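# The left finger kept letting go

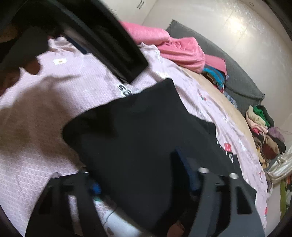
*Oksana Semeniuk · April · filed under: grippers, faults*

I lost most of a week to a fault in the hand-held gripper, and I'm writing it down because I know I'll forget the details by summer.

I've been recording folding runs on the bed at home. Black garments on the pink sheet are the ones I do most, since the contrast is good and dark cloth is where the Manska tracker has trouble. The routine is dull. Pinch a corner, lift, carry it across, let go, start over.

The first sign was a sleeve that dropped halfway through the carry. I blamed myself and did it again. Same thing. I hadn't relaxed the trigger, and the log agreed with me: commanded width flat, measured width creeping open until the cloth fell. After that it behaved for a dozen runs and I decided it had been a fluke. I should have stopped right there and looked at the screws.

The next evening it was worse. The left finger would hold thin cotton all day and let go of anything with a hem. I went through the usual suspects in the wrong order:

- Recalibrated the width sensor. No change.
- Swapped the cable. No change.
- Rolled the Wetier firmware back one version. No change, and it wiped my trigger settings.
- Put fresh pads on both fingers. Slightly better, which sent me the wrong way for another day.

What I finally did was close the gripper on a folded towel, hold it there and push on the left finger with my thumb. It moved. There was a tiny rocking motion at the base, small enough that you'd never notice it in free air. The pivot screw had backed out. Under load the finger leaned outward, the pads met at an angle and the hem slid through.

I took it apart on the kitchen table. The screw had no threadlocker on it at all, and the bushing behind it was worn on one side into an oval. The right finger was fine. I had replaced that one in the winter with a Matsuda part and used blue threadlocker. I never went back and did the left.

Now the part that bothers me more. With the screw that loose, the finger can kick sideways when it snaps shut. I found a pinch mark on the heel of my other hand, the one I use to hold the garment down, and I can't say which run it came from. It didn't break the skin. But I'd been working with that hand right next to the jaws, and I had turned the closing force up to 100 percent to make up for the dropped hems. So I had a loose finger, full force and a hand in the way, and I had set up two of those three myself.

Changes since then:

- New bushing and threadlocker on the left side, same as the right.
- Force limit back to 50 percent. If cloth slips at that setting, I stop and check the hardware.
- Thumb push test on both fingers before the first run of the day.
- Free hand stays on the far side of the garment.

I also went back through the recordings. Narklow lets me flag runs by width drift, so I flagged everything where the measured opening wandered while the command stayed flat, then watched those by eye. Some were real slips and some were me fidgeting. The slips are tagged as faults and kept out of the main set. I didn't delete them. A dropped sleeve with a known cause might be useful to somebody working on slip detection.

It has held since the repair, hems included. The bushing is still a cheap one and I have 2 spares in the drawer. I need to order more threadlocker, the bottle is nearly dry.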